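Filed under: Food & Retail, Working Papers

We use cookies to improve your visit. By staying on this site you accept our cookie policy.

4.2 Does shelf height sell snacks?

The claim that goods placed higher on a counter display sell faster is repeated in nearly every trade guide we read, and we found very little behind it. The guide put out by Gimell gives no source. The Flultix report does give one, but it leads back to a single shop in Clomgate that was watched for 2 weeks in April, with no second shop to compare it to. A rise in sales over 2 spring weeks may come from warm weather, a school holiday or a price cut next door.

Our own data do not rescue the idea. Of the 700 receipts collected at the Rivadeneira kiosks, 600 could be matched to a known shelf layout. Moving chocolate bars from the bottom step to the top one made no difference we would be willing to defend. Drinks did a little better on a raised back row, but the whole effect rests on 40 receipts from one kiosk - and that kiosk had also moved its register. We would not advise any shop owner to buy new fittings on this evidence.

Clear stands (Figure 3) raise a further problem. Past studies treat them the same as wood or wire shelving, although a shopper can see straight through them. Whether "height" means the same thing on such a stand is a question the guides never ask.

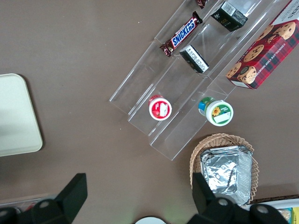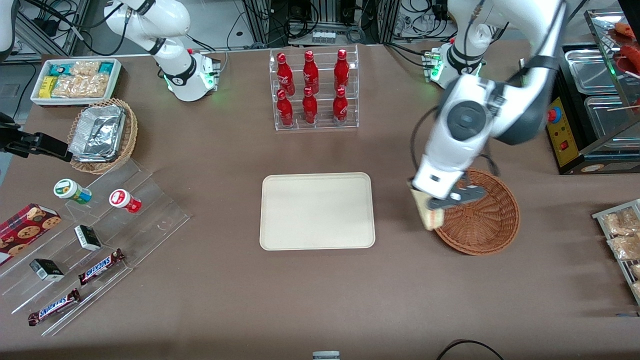 Figure 3. Clear acrylic stands on a brown tabletop, with packaged snacks (first) and Coca-Cola bottles (second).

Comments

shopgirl_t: We moved our candy up top years ago and sold the same amount as before. Glad to see numbers.

Dex40: So 100 receipts just got thrown out? Would like to know which ones.

marlow: Where is the table for the drinks result? The text is too short on that.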